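Subject: Re: [girnar-users] Moving the list archive off the old server
List: girnar-users
Reply-To: girnar-users

On an afternoon in December, a subscriber wrote:

> I run a small garden club list on the same software and we are about to
> lose our host too. Before I start, a few questions. Did you move the whole
> archive or only the recent years? Did the links people had saved keep
> working? And how long was the list itself down? Our members are mostly
> retired and will call me at home if mail stops for a day.
>
> Also, does the search box still work for you? Ours has been broken since
> the last upgrade and I would like to fix both at the same time.

We moved the whole archive. I thought about leaving out the early years, but the old threads are the ones people search for, and the total size was small. The list had 528 subscribers when I did the export and 1,803 threads going back to the first message. Packed up, it fit on a thumb drive with plenty of space left.

The saved links were the hard part. Girnar numbers messages in the order it imports them, so if you bring the months in out of order, every number changes. I did this the first time and had to wipe it and start over. Import the oldest month first, wait for it to finish, then do the next one. If a month has a damaged message in it, fix the message before going on. If you skip it, everything after it is off by one. We had 15 damaged messages. All of them had a blank sender line, and putting in any address at all was enough to get them through.

After that I set up a redirect from the old address to the new one. Tendero, our new host, lets you do this from the control panel under "Forwarding," but you have to choose "keep path" or everyone lands on the front page. The box is unchecked when you first open it.

The list was down for 56 minutes. I had told people it would be a whole evening, so there were no complaints. Mail that came in during that time was held by the other side and delivered later. Two people got the same digest twice. I would put the notice out a week ahead and again on the morning of the move, and put your phone number in it only if you want calls.

Search works now, but I had to rebuild the index by hand. The command is in the Akero add-on notes, near the bottom, under maintenance. It ran overnight. If yours broke after an upgrade, check first that the index folder belongs to the same user as the list program. Mine didn't, and the error message said only "cannot open." Changing the owner and running the rebuild again cleared it up.

A few things did not come across. Attachments from the first two years are gone, and I believe they were already gone before we moved. Accented letters in old subject lines came out as question marks. The Brandão import script has a setting for this, but you have to turn it on before the import, and I found it afterward. I have been fixing the worst ones as I come across them. Member passwords did not transfer either, so everyone has to ask for a new one the first time they log in. People who only read by e-mail will never notice.

Keep the old server paid up for one more month if you can afford it. I went back to ours several times for small things, mostly the welcome message and the footer text, which are stored apart from everything else and are not in the export.

If you get stuck on the numbering, send the error text to the list and not just to me. Other people here have been through the same move.
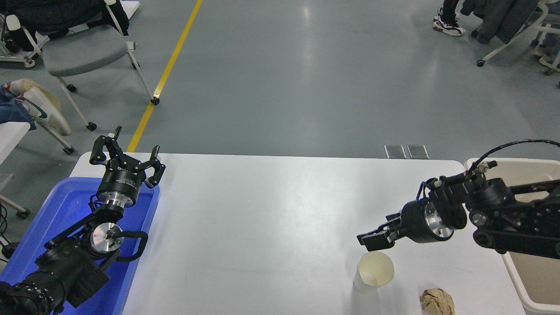 One more thing on the export. Turn off the nightly digest before you start it, and write down what time it was set for. The setting goes back to midnight when you turn it on again, and ours had always gone out at 6 a.m.

Contact the list owner | Copyright remains with the authors of each message | Back to top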